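Getting Your Small Things in Order
Section 6: Sorting on the Floor
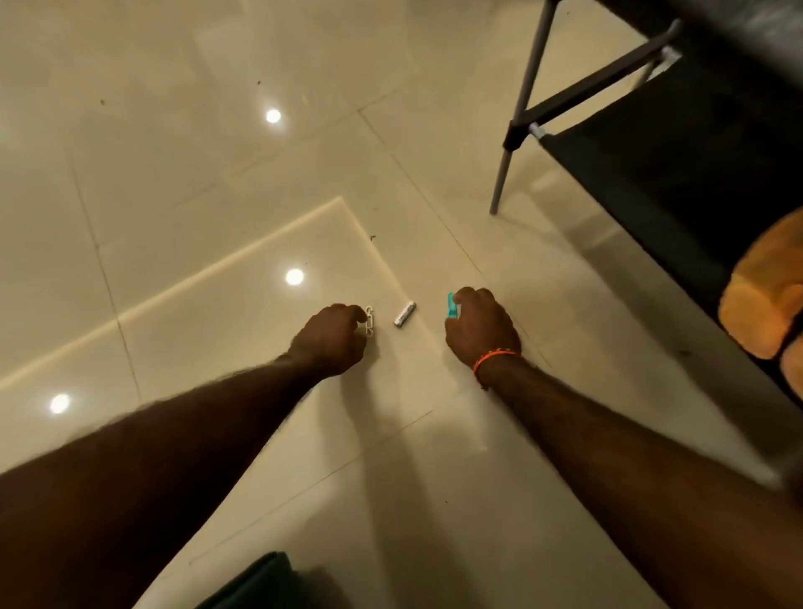 Where should all the odds and ends from the kitchen drawer go while I'm sorting them?
Onto a clear patch of hard floor, with good light overhead and enough room for you to sit down comfortably. A table will do if your knees prefer it, but small round things do love to roll off a table, and then you are down on the floor anyway.

Before you start, have your Giditz drawer trays close by, along with a dry cloth and a cup or jar for batteries. Plan on 70 minutes for a full drawer, and please don't rush — it's rather pleasant work once you get going.

1. Sweep the floor and let it dry fully if you've mopped.

2. Take the drawer all the way out and set it beside you. Tip out a handful at a time. My neighbor Pin-yu Lu emptied hers in one go and was still finding thumbtacks in April.

3. Lay the pieces out in a short row with a little space between them, so you can see each one properly before you decide where it belongs.

4. Pick out the batteries first. Wipe off any dust and stand them in the jar, keeping new ones apart from used ones.

CAUTION: Don't handle a leaking or swollen battery with bare hands. Keep all batteries, and the tiny flat ones especially, away from small children and pets.

5. Gather clothespins, bag clips and other things that pinch, and put them in the long tray. Test the spring on each one with a gentle squeeze.

6. Put plastic links, hooks and loops in the square tray. If you can't think what a piece came from, drop it in the "maybe" envelope and write the date on the front.

NOTE: The envelope can stay in the drawer for 13 weeks. Anything you haven't reached for by then can go, with a clear conscience.

7. Slide the trays back in, the long one at the front, and run your hand over the floor for strays before you stand up.

If a tray sits too high and catches on the drawer above, turn to Section 7, where Colton Perron goes through trimming the feet.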